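Filed under: Opinion, Home & Work
41 comments | 100 shares

I went to the open day at Purham in March because my sister-in-law had a spare ticket, and I stayed until they were stacking chairs. I had expected something that danced. Instead I got a table, a wicker basket, some bowls on a tray, and a pair of black arms sorting out the fruit, and I have thought about it more than anything I saw on television all winter.

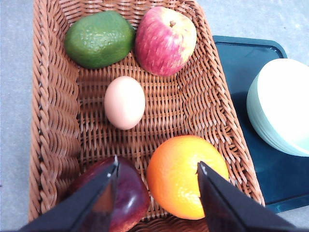

Can an ordinary person go and see this kind of thing?
Most open days are free or close to it, and the people running them are happy to have someone in the room who doesn't work in the field.

My view, for what it's worth, is that slow demonstrations are the best kind. A robot doing backflips tells me very little about my own kitchen, but picking things up one by one is most of what I do all day (I raised 3 boys, so I know about picking things up), and I could judge it the way I'd judge a new hire at the diner where I worked for 13 years.
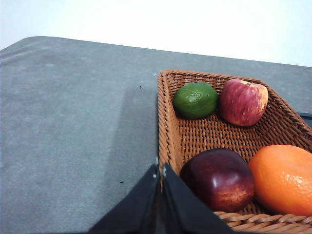

Should these shows be quicker and more exciting for the public?
A slower pace is better for visitors, who get time to ask questions and to notice how much care a simple job takes.

Jomar Lumbao, who was looking after our group, let us ask whatever we liked, and bless him, he said "I don't know" more than once. I trusted him more for it! A man behind me wanted to know when he could buy one, and Jomar told him to keep his dish towels for now.
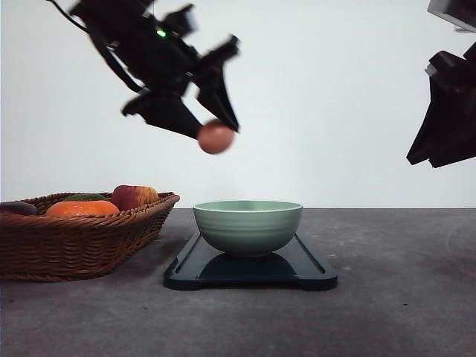 I do worry about jobs, and I said so over the coffee, and I don't think anyone there had a good enough answer for me. But I would much sooner have that argument with people who have stood next to the table and watched than with people who've only seen the ads. So if Purham or anybody else near you opens its doors, go along, take a teenager, and wear comfortable shoes.

Related
Breseo's library wants your old tools
My week without a dishwasher
Mugo and the long road to a decent bus
Letters: the Drurow parking question, again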